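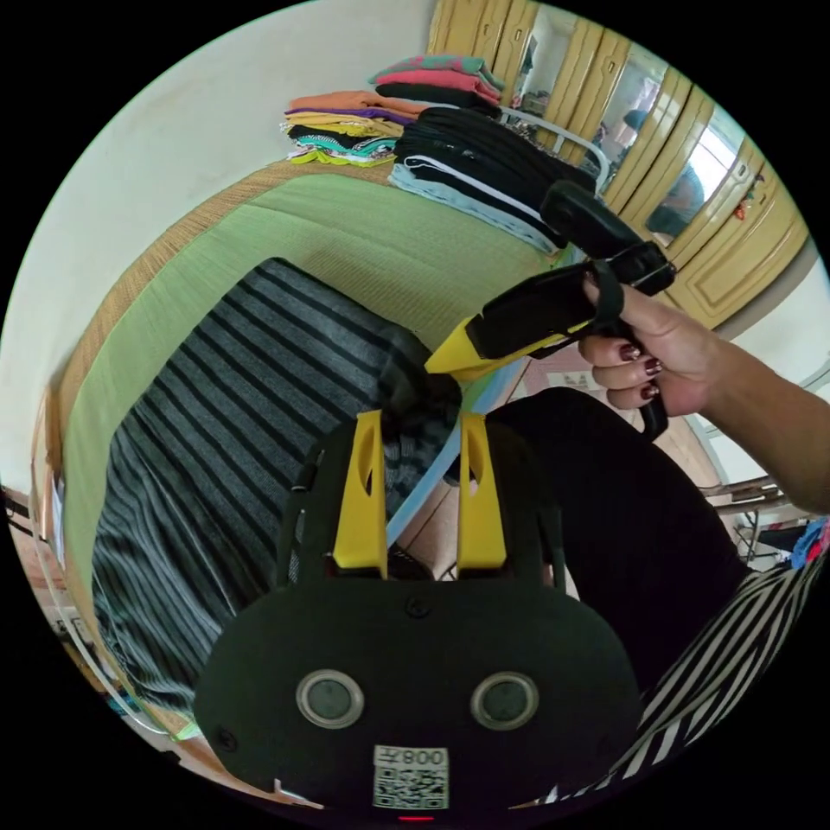 Ticket: Folded clothes sliding and leaning, woven mat on low bed
Product: Flerka woven bed mat, green, large
Status: Solved

Opened 10th May

Hello, and thank you in advance for reading all of this, I know I go on a bit! We do all our laundry sorting on the low bed in the spare room, the one with the tan rattan border, and last October we put one of your green Flerka mats on it. I love it, it's cool and it's easy to wipe down. My trouble is with the clothes. I fold everything and line the stacks up in rows at the far side of the bed, and by the time I've folded the last few things at the front, the first stacks have started to lean. Striped tops are the worst of the lot, the soft jersey kind, because they rumple when you so much as look at them and then I can't get the stripes to line up again.

I've tried a bedsheet over the mat (worse) and smaller stacks (better, but then I run out of bed). Is the mat meant to be this smooth? Did I put it on wrong side up?

Reply from Brakeo Home Support

Thank you for such a clear write-up, it made our morning easier. The mat has no wrong side, so you can put that worry away. A few things to check, in this order please:

Press along the back edge, where the mat meets the rattan. If it lifts there, the whole surface will creep toward you each time you lean on the bed.
Run your hand across the ribs. If they feel dusty or waxy, wipe with a damp cloth and leave it to dry for 15 minutes. Fabric softener does leave a film.
Keep stacks to 4 tops each, with the fold facing you.

Let us know how you get on.

Customer update

Well, the edge was lifting! Only at the left corner, but you could slide a finger under it. I tucked it back down and wiped the whole thing, and I'm a little ashamed of the cloth afterward. I did 17 tops this evening and the back row is still upright. The striped ones still lean a bit. I'd been folding them in thirds across the stripes, the way my mother did.

Reply from Brakeo Home Support

So glad to hear it. For the striped ones, lay the top flat, smooth it from the collar down with your palm, and fold the sides in first, so you can follow one stripe straight across as your guide. Any bunching near the hem should be pulled flat before the last fold, or it makes a lump that tips everything above it.

Customer update

Sides first works much better, thank you. The corner came up once more and I pushed it back under. Please go ahead and close this. I may write again about the Bimirico pillow covers, but that's a zipper question and can have its own ticket.

Closed by customer request.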